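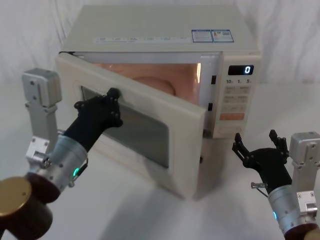

Biljana Golob
Trials lead, assisted living kit, Plandside
Progress report to the Mowat fund, 19 March 2024

Hello all, and thanks for giving me the extra fortnight. I know you wanted a short one this time, so I've kept the budget tables in the separate sheet and stuck to what we've learnt about the Cadix kit so far and whether I think you should keep paying for it.

Quick reminder of where we'd got to. In October you agreed to fund a trial of the Cadix two-arm tabletop kit, on the understanding that we'd judge it as a product somebody might buy and not as a piece of research. Cadix sell it as a bundle – two arms, hands, head camera, wrist cameras, the teaching software and a year of phone support. Our job is to find out how much of a small kitchen it can cope with before a person has to step in. We started with the microwave, as that's the appliance our residents at Flernetitz ask about most. Doors, small buttons, something hot inside: plenty to go wrong!

Setting up

The arms went up in a day and a half, which was better than I'd feared. The manual is decent on the bolting down and poor on everything after that. The calibration chapter tells you to run a routine that has since been renamed in the software, and I spent most of an afternoon hunting for it through the menus before ringing support. They were friendly and knew the answer straight away, so full marks for that, but please could someone there fix the page. I've sent them 13 corrections to the manual and they've promised a new edition.

We kept the bench very plain for this stage, with white cloth behind and a white top. I do want to be upfront that this flatters the kit. A real worktop has a kettle, a bread bin and a pile of post on it, and we haven't got to that yet.

Teaching it

This is the part I enjoyed. You guide the arms through the job yourself, the software records the session, and when you've got enough of them you train on the lot. We have 249 good sessions for the microwave now, and they're split between starting with the door shut and starting with it open. Cadix suggest 1000 before you leave it to run unattended, so we're a fair way short and I'd rather say so plainly.

Every session begins with both hands open and held back from the appliance. I was sloppy about that in the first week and the results were all over the place. Once I made it a rule, things settled down nicely, and I'd put it on page one of the manual if they asked me.
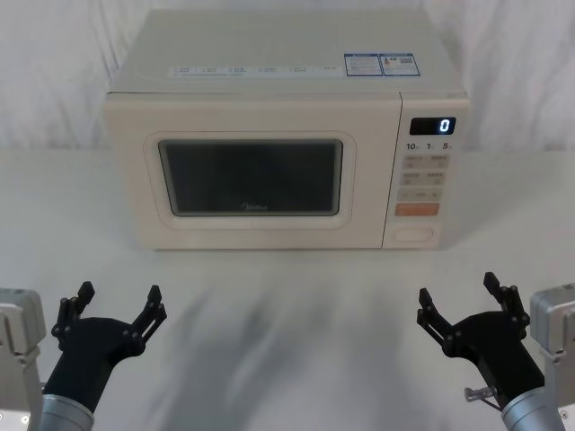 What works and what doesn't

Door work is the strong point. The arms move smoothly, they slow down near the appliance, and I've stopped flinching when a hand comes up to the door (it took me a while). Pushing is more dependable than pulling. If the door is only open a crack the hand tends to fumble, back off and try again, and sometimes it gives up and waits for help.

Buttons are harder. The pads on our oven are flat and pale and sit close together, and the hands are on the chunky side for that sort of thing. The round or oval ones at the bottom of the panel are far easier to hit than anything in the rows above. I've asked Cadix if they do a slimmer fingertip. They do, but it's an extra, and I haven't ordered it without checking with you first.

The wrist cameras have turned out to be worth having. From the head camera you lose sight of the fingertips just when you need them, and close up you get a proper look at the door and the gap between the fingers. The drawback is shine. The door glass throws back all sorts of reflections and I suspect the software gets muddled by them, though I can't prove it yet. I'm going to try a different lamp position next.
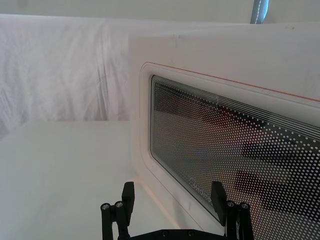 View from one of the wrist cameras, close to the oven door.

Support and running costs

I've logged more than 24 calls or emails to the support desk, and most were answered the same day. The software updates are another matter. One arrived in the middle of a recording afternoon and wanted a restart, and there's no setting to put it off until the evening. Small thing, but it would drive a care home manager up the wall.

Would I buy it?

For a workshop like ours, yes. For a resident's kitchen, no, and I don't think Cadix would claim otherwise if you pressed them. It needs someone patient to teach it, and the price assumes you'll keep it busy. I'd like to carry on to the end of the current grant and then decide.

Next up

Finish the microwave sessions, starting with the half-open door. Put some clutter on the bench. Have two of the Flernetitz staff teach it a task without me hovering, as I've got too used to its ways to be a fair judge.

What I need from you is a yes or no on the slimmer fingertips, and a name for whoever is taking over the invoices at your end.

Biljana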